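7 min read

We use cookies to remember your preferences. By continuing to browse you agree to our use of cookies.

I've wanted a proper garment steamer for years, mostly because I hate ironing and I'm bad at it. My shirts come off the board with more lines than they went on with. So when the Stirkero went on sale in September I caved and bought one, and I've been using it most mornings ever since. I figured that's long enough to have an opinion worth sharing.

First, what it is. The Stirkero is a handheld steamer, the kind you fill from the tap and hold up against whatever's on the hanger. No board, no hose, no big tank on the floor. You get the steamer, a clip-on brush, a thick mitt for your other hand and a little measuring cup that I lost in the first week. I paid $55 for mine. The regular price is higher, and I'll get to whether I'd pay it.

It heats up fast. I timed it against my phone a few times, and it was ready in 36 seconds from a cold start, which is less time than it takes me to decide what to wear. There's a light on the handle that goes from red to green, and you wait for green. Please wait for green! I got impatient the second morning and it spat a tablespoon of water down the front of a silk blouse. The blouse was fine in the end, but I had to change, and I was late, and I was cranky till lunch.

On cotton shirts it does a good job. I wouldn't say great. You get a soft, smooth, just-hung look, and if you like a sharp crease down the sleeve you're going to be disappointed. My friend Harpreet Gauthier wears a stiff white collar to work every day and he borrowed mine for a weekend, and he gave it back with a very polite "not for me." Fair enough. Linen is about the same story: better than it was, still linen.

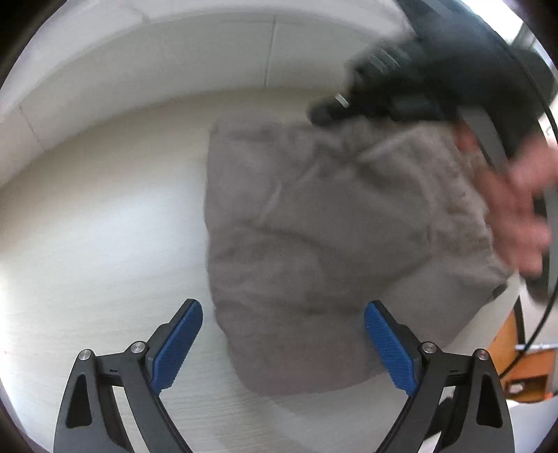 Knits are the reason to buy it, though. I never knew what to do with sweaters before. You can't really iron them (well, you can, but they go flat and shiny and sad), and mine live folded in a drawer that's too small, so they come out with a big square stamped across the chest. Two slow passes with the Stirkero, not touching the knit, and the square is gone. I did my whole winter drawer one evening while watching TV and it was almost fun. It also perks up cuffs that have gone baggy, at least until you push your sleeves up again, which I do constantly.

One tip I got from Noémie Kennedy, who does alterations near me and has steamed more clothes than I'll ever own: let the thing hang for a few minutes after. I used to steam a sweater and pull it straight on, and then wonder why the elbows were creased by the time I got to the car. Now I steam before coffee and dress after coffee. Problem solved, and the coffee's hot.

Now the tank. It's small. It holds 228 milliliters, and that gets me through two shirts and a pair of pants if I'm quick, less if I'm fussing. For every day that's plenty. For a suitcase full of stuff after a trip it's a pain, because you have to unplug it, let it settle, pop the tank off, fill it, click it back (the click is stiff, I have a sore thumb to show for it) and start over. I had five dresses to do before my cousin's wedding and I went back and forth to the bathroom sink so many times that I just moved the whole operation in there and hung everything off the shower rail.

The cord is long, no complaints. I can reach the back of the bedroom door from the outlet by the bed with slack to spare. The weight is okay empty and noticeable full. If you've got wrist trouble I'd try one in a store before you buy. My mom used it for ten minutes and switched hands three times.

Noise - it hums, then it sort of gulps. The gulping is the pump. You get used to it. My dog did not get used to it and leaves the room when I pick it up.

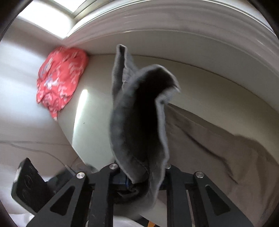 I should talk about the brush, since the box makes such a big deal of it. It's meant to open up heavier fabric so the steam gets in. On my wool coat it did help, and it picked up a shocking amount of lint while it was at it. On anything fine or loosely knit I'd leave it off. The bristles are a bit grabby and I pulled a thread on a cardigan I really liked. You can poke a pulled thread back through with a needle, but I'd rather not have to.

The mitt is better than I expected. You slip it on, put your hand behind the fabric and press the steamer toward it, and that's how you get a decent result on a collar or a pocket flap. It looks silly and it works. Mine has a scorch mark already and I honestly couldn't tell you how.

I also tried the Bloxham for a week, which Iida Kokkonen lent me when she heard I was writing this. It's the bigger one with the floor tank and the pole. More steam, much more water, and it did a set of curtains without stopping once. If you have a laundry room and a lot of button-downs, get that. I live in an apartment with one closet, and the pole fell on me twice. She can have it back.

As for looking after it, the instructions say to descale every couple of months. We've got hard water here and I ignored that until white flecks started landing on a black skirt. A rinse with the cleaning stuff from the grocery store took 23 minutes including the waiting, and the flecks stopped. Since then I've been filling it with filtered water. Empty the tank before you put it away, too. I didn't, once, and it dripped all over my shoes in the closet.

Would I pay full price? Probably not, if I'm being picky. The stiff tank and the grabby brush would bug me more at that point. On sale, yes, and I'd buy it again tomorrow if mine broke. I've ironed exactly one thing since September and it was a tablecloth.

If you're washing a lot of wool and want to know how I get it dry without stretching it, that's a whole other post, and I'm working on it. I've got a flat rack from Loston to try out first, and so far I mostly keep walking into it.

Enjoyed this review? Sign up for our newsletter and get new posts in your inbox. Unsubscribe at any time.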